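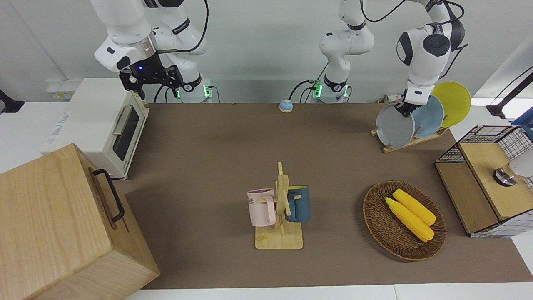

Hidayah Krishnan runs a small page called Zavell, where she writes about the origin of memes. She does it in the evenings, after her normal job, and she has no plan to earn money with it. We talked by phone for almost an hour, and most of this time she spoke about one picture of a goose.

The goose is known as "Not My Stop." It is a still from a short clip in which the bird looks out of a bus window with a very tired expression. People write under it all kinds of captions, mostly about work. Everybody who uses it believes that it comes from a television advertisement.

"I believed it too," she says. "I even wrote it on my page, and I am ashamed of this. Then a reader asked me which advertisement, and I could not answer."

She began to search in old message boards. The oldest copy she has found was posted in September, on a forum for bus drivers named Urby, in a thread with 1244 replies. She read all of them. The goose appears on the second to last page, without a caption, and only one person reacted to it.

"He wrote 'same' and nothing more. For me this is the first use of the meme, this one word. The caption came later, when somebody called Ivus made the version with white letters."

I asked how a picture can sleep on a forum and then be everywhere. She thinks the size of the picture helped. It was small and square, so it was easy to put in a chat. Also the face of the goose does not say exactly if it is sad or only bored, and each person can choose.

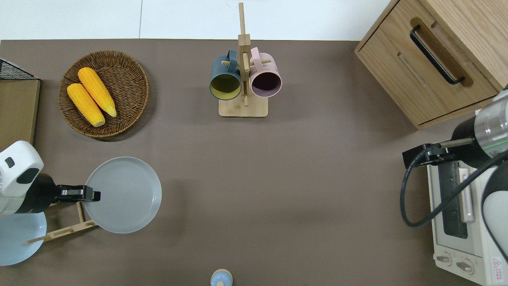
Slamet Yusof does not agree with this, and told me that the goose was already shared in private groups before the forum, so the word "same" can't be the beginning of anything. He has no copy with a date, but he remembers it well.

Hidayah knows this opinion. "Slamet can be right. We wrote to each other many times. But I can't put a memory on my page, I need a link or a file."

Her article about the goose was published on 19 March 2023 and brought her around 900 new readers, more than all the other articles together. Some of them send her corrections, and she likes these more than the compliments. One wanted to know the name of the goose. She still does not know it.

Now she is working on a dancing radiator from the early years of video sites. She has two versions of it, one with sound, and she is looking for the person who recorded the music.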